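Lerkberg's Secondhand Dish Shop Reopens in a Bigger Room

If you've ever driven out to Lerkberg for one soup bowl and come home with a trunk full of plates (guilty!), you'll be glad to hear that Drimau is open again. The secondhand dish shop moved two doors down in November, into the old Gatchalian shoe store, and I went over to poke around before I'd even had my coffee.

The new room is so much easier to shop in. The old place was one long hallway, and if somebody stopped to look at teacups you were stuck behind them until they'd made up their mind. Now there's space to turn around with a basket on your arm, and the stock is sorted by color, which I love, with the whites and creams by the door and the greens and blues at the back where the light is better.

Jeptoo Minja, who runs Drimau with her cousin Mutua Mollel, told me the soft greens and light blues are what people ask for most right now. "They want to mix them," she said. "A few years ago everybody wanted a full matching set, and I couldn't give away a single bowl." These days the singles go first, and a deep blue-family bowl next to a wide green plate is the pairing she keeps putting together for customers. I can see why. The two colors are close enough to get along and you don't have to hunt for years to fill out a cupboard.
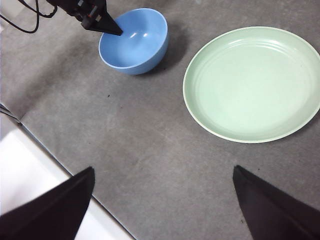
Can you buy just one piece, or do you have to take a set?

Singles are fine, and most of the shop is sold that way. Plates and bowls are priced one by one, and only the boxed tea sets by the register have to stay together.

Prices start at 50 cents for saucers, and the most I saw on any single plate was $6. There's a bargain crate for things with small chips, too, and Mutua says those mostly go to people who want something to put under a houseplant. I bought two for exactly that and then a third because it was pretty.

The other new thing is the "Besta table," named after their grandmother, and it's simply a bare table where you can carry your finds over and see how they look together before you pay. Such a good idea! I've brought home so many greens that looked like cousins in the store and like total strangers on my own kitchen table. I had a minty one in my hand that I was sure would match my plates at home, and once I set it down by a sage one I'd picked up earlier I changed my mind and went with the sage. Shallow plates are worth checking this way as well, because the height of the rim makes a bigger difference than you'd think when you're stacking them.

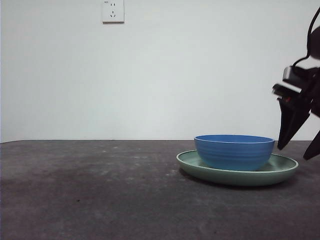

My sister, who came along to keep me from overspending, was no help at all. She found a gravy boat within five minutes and then went back for the saucer, and after that we both gave up on the budget and asked for a second bag.

Drimau also takes dishes in. You can bring up to 72 pieces at a time, washed and dry please, and Jeptoo will go through them with you and make an offer in store credit. She isn't taking mugs at the moment. They have a whole back shelf of mugs and she'd like to see some of them leave first. Serving bowls, on the other hand, she can't get enough of, and anything with a lid that still fits will make her day.

Parking is behind the building now, and the back door is the one with the ramp. The shop opens at 10 in the morning and closes at 6, and if you're dropping off dishes they ask that you come before 2 so there's time to look through everything. Bring your own newspaper for wrapping if you have it. They were down to the last few sheets when I left.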